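In praise of the boring desktop form

I spent most of last winter moving an old inventory program at Besstead off a web front end and back onto the desktop, and I have never had so much fun at work. I know how that sounds! Desktop toolkits are what people learn in a first-year Java class and then forget on purpose. I want to make the case for going back.

The program has one main window and 42 text fields spread over a few tabs. People type part numbers into it all day. They don't want animation, and they don't want a sidebar that slides. They want the Tab key to go to the next box and Enter to save the row. A plain Swing form gives you both before lunch on the first day (fine, the Enter key takes one line of code to set a default button).

What won me over again was layout managers. I used to hate them. I placed every button by hand, with a null layout and a pencil sketch of the coordinates next to me, and then somebody would pick a bigger font and the labels would run into the boxes. GridBagLayout looks awful on the page, I'll give you that. But once you've written a small helper method that takes a row, a column and a weight, it's a joy. You say which column should grow, you drag the corner of the window, and everything follows along.
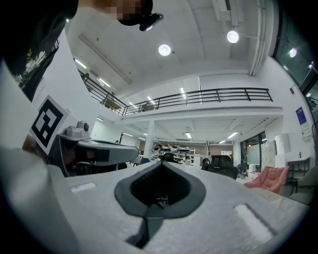
Kwame Darko wrote to me after I said some of this on the Serken mailing list, and his view was that I'm grading the toolkit on a curve: any layout system is pleasant once you've hidden it behind your own helper, and a newcomer doesn't have the helper. He'd sooner start people on nested BorderLayouts and let them meet the grid later.

He has a point about newcomers. I'd still start them on the grid, though, and hand them the helper on day one. It's 12 lines long. They can read it in a few minutes and take it apart when they get curious, and in the meantime they'll have a form that resizes properly, and that's a great feeling when you're new.

Then there's the table. Our biggest parts list has 3,792 rows, and the old web page split it into pages with little numbered links at the bottom. JTable with a row sorter just shows the whole thing. Click a header and it sorts. Type in the filter box and the list shrinks as you type - I must have done that for ten minutes the first time, for no reason at all. The database call runs in a SwingWorker so the window never freezes, and please do learn that class early. Most of the complaints I hear about slow desktop programs come down to somebody running a query on the event thread.

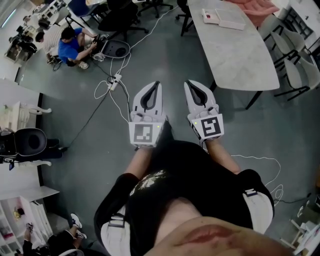
One reader of my earlier post on Pappas asked what happens on update day, when a web app changes for everyone at once and a desktop program has to be carried to each machine. Wouldn't I miss that by April?

A little, yes. We package the program with its own runtime and a small launcher checks a shared folder at startup, so an update means copying 2 files to that folder and asking people to restart. For a tool with users in a single building, I'll take it happily. For a public sign-up page I'd build for the web like everyone else.

So if you've got a data entry screen on your list this year, give the old toolkit a weekend. Write the helper, build one form, wire up one table. Set the tab order yourself, too, because the default one follows the order you added things and will trip you up as soon as you move a field.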